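Progress report to the Grilesska Fund
Project: Automated ring fitting at Merach, Privurberg site
Prepared by: Kornél Major, project coordinator
Date: Mar 19, 2018

1. Summary

The second period of the project is finished and I am glad to report that most of the planned work is done. The fitting cell on the ground floor is running on one shift, and the recording of hand work in the upstairs office continues. One task, the training of the night shift, is delayed and will be completed in April. The reasons are given in section 4.

2. Work done in this period

The cell was handed over to production after a trial of 37 working days. It fits rubber rings on the two larger bolt sizes. The smaller size is still fitted by hand, as the robot drops the ring too often and we did not want to give the operators a machine which they must watch all the time.

For the smaller rings we follow the plan agreed with Mr. Kaj Bech at the last visit. Our own fitters show the task with hand-held grippers, and the movements are recorded and used for teaching the robot. In this period we collected 177 usable recordings. This is less than we hoped, but the quality is better than in the first period. At the beginning many recordings were rejected, for the simple reason that people closed the fingers too early and pushed the ring away. Lizeth Apaza from the fitting group then suggested to come to the ring slowly from the side, and to practice with the bigger rings first. We wrote her advice into the instruction sheet and it is now the standard way.

The practice place is a white table in the office, with bolts standing upright and dark rings of different sizes lying near them. The fitter works with one gripper in each hand. It is tiring for the arms, so we limited a session to 10 minutes, with a pause after each one. The length of the pause is decided by the fitter.
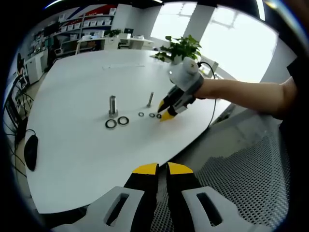

3. Changes for the employees

No position was removed. Of the 62 people in the assembly department, four now work mainly with the cell, and their job description was changed accordingly. They load the trays, check the fitted parts and stop the cell when something looks wrong. Two of them told us that the work is easier for the fingers but more lonely than before, because the cell stands behind the fence and the old bench was shared. We took this seriously. Sándor Hajdu, the shift leader, now rotates the four people with the hand bench every second week.

The question of pay was raised at the staff meeting. The fitters who make recordings asked if they should receive something extra, as their skill goes into the machine. Management agreed to a fixed supplement for each session – it is paid from the company budget and not from the grant.

4. Delays and problems

The feeder delivered by Bárány had to be sent back once for a wrong guide rail. We lost around three weeks. The night shift could not be trained in this time, and Henrique Leitão, who gives the training, was then needed for the handover.

5. Next steps

Train the night shift in April.
Continue the recordings for the smaller rings and make a first test on the cell.
Repeat the short interview with all operators, with the same questions as before.

The cost table will be sent separately by our accounting office. We ask the Fund to confirm that the unused travel money can be moved to training.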